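Bostitico Household Food Waste Trial
Progress report to the Fjeld Fund
April 8, 2024

Where we are

The grant agreement asks for a report at the midpoint covering participation, spending, early results and risks. The short version is that the money has been spent more or less as planned, people have signed up, and I am not yet prepared to say the program reduces food waste. The two previous updates were more cheerful than this one. I have reread them and I think they ran ahead of the evidence.

Recruitment

We mailed 3000 invitations to households in the Bostitico collection area. Of those, 424 agreed to take part and completed the intake form. The application had described this as "strong community demand", a phrase I would ask the Fund not to repeat in its own materials. People who answer a letter about food scraps are people who already think about food scraps. On the intake form, most of them told us they meal plan, shop from a list and freeze their leftovers. Whatever we learn from them will need careful handling before anybody applies it to the apartment blocks on the east side, where the return rate was poor and where the city believes most of the avoidable waste comes from.

A second mailing to those blocks is drafted. I would prefer door knocking, which costs more. A revised line for this is in the budget note further down.

The kitchen diary

Each household keeps a diary of food thrown out, with a reason chosen from a list: spoiled, past date, cooked too much, didn't like it, other. "Other" is by a wide margin the favourite, which tells us the list was badly made. We borrowed it from an earlier program without testing it. A replacement has been written and goes out in May, and entries made before and after the change will have to be reported separately.

There is also the old trouble with diaries. Writing down that you have binned half a lasagna is unpleasant, so either you stop binning lasagna or you stop writing it down. In the logs both look like success. To date the project holds 3493 diary entries, and entries per household have fallen steadily since the start. The draft communications plan presented that fall as a reduction in waste. I have taken the sentence out.

The Idetent app

Idetent was supposed to remind households to use up food before it spoils. Participants enter what they bought, and the app sends a nudge when an item is getting old. Installation went well. Continued use did not. Plenty of households stopped entering groceries soon after installing it, and several told us in the phone check-ins that unpacking the shopping already takes long enough.

The supplier proposes adding badges and a streak counter. I am sceptical, and I would want to see results from another client before we pay for the work. None has been offered so far. The contract lets us leave the optional modules unpurchased without penalty, and that is what I recommend.

The fruit bowl advice

The one piece of the program that participants mention without prompting is the plainest: the printed sheet on where to keep things. It asks people to put fruit where they will see it and to stop storing it in the crisper by default. It also suggests looking through whatever is sitting on the counter before each shop. Liking a sheet is a long way from acting on it, and we have no measure of the second. 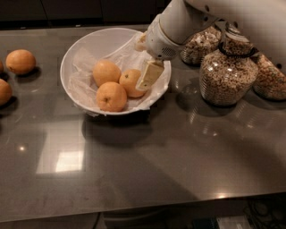 Bin audits

Audits are the part of the trial I trust most, because they don't rely on anybody's memory. Green bins from a sample of participating and non-participating streets are sorted by hand and the contents weighed by category. The baseline round is complete. The follow-up round was postponed after the sorting shed at Nosteletti was closed for drainage repairs, and the new slot falls in May.

Until that round is done there is no before and after to compare. I know the Fund's board has asked for an early indication. Any figure I gave now would come from the diaries, and I have explained what I think of those.

One wrinkle the baseline did turn up is that a fair amount of edible food is going out still in its bag. Citrus, bread and salad greens were the usual contents. Sorters had to open every bag before weighing, which slowed the work and pushed labour over its line. Bagged material also causes grief at the composting end, and the city's haulage contractor has raised it with us more than once. We will add a note about plastic to the next edition of the storage sheet. I don't expect a note to change much, but it is cheap to print.

The revised sheet will also deal with mixed storage. Our phone interviewers heard from people who keep everything they mean to use soon in a single bowl, fruit and dairy together, and who then find one item has gone off while they were watching the others. Whether a separate line about dairy on the sheet will help is anyone's guess. We will ask about it at the next check-in.
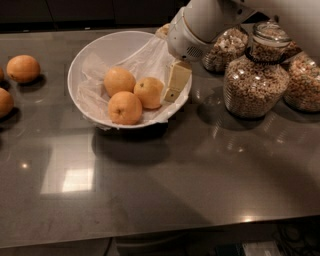 Oranges and a pale yellow block in a bowl lined with a plastic bag.

Budget

Printing and postage came in under plan. Sorting labour is over, for the reason given above. The Idetent licence is paid to the end of the trial. I ask the Fund to approve moving the unspent postage and the optional app modules into door knocking and sorting. No new money is requested.

Risks

The largest risk is that we finish with a pleasant story and no finding. The sample leans toward the converted, the diary is weak, and the audit may be too small to pick up a modest change. I would sooner drop the diary after the summer and enlarge the audit than carry both at half strength.

A smaller risk is the weather. A hot spell during the follow-up would spoil more food on both sets of streets and muddy the comparison.

Decisions needed from the Fund

Approval of the budget transfer described above.
Agreement that no reduction figure will be published before the follow-up audit is weighed and checked.
A view on whether the diary should continue past the summer.

The next report will follow the audit.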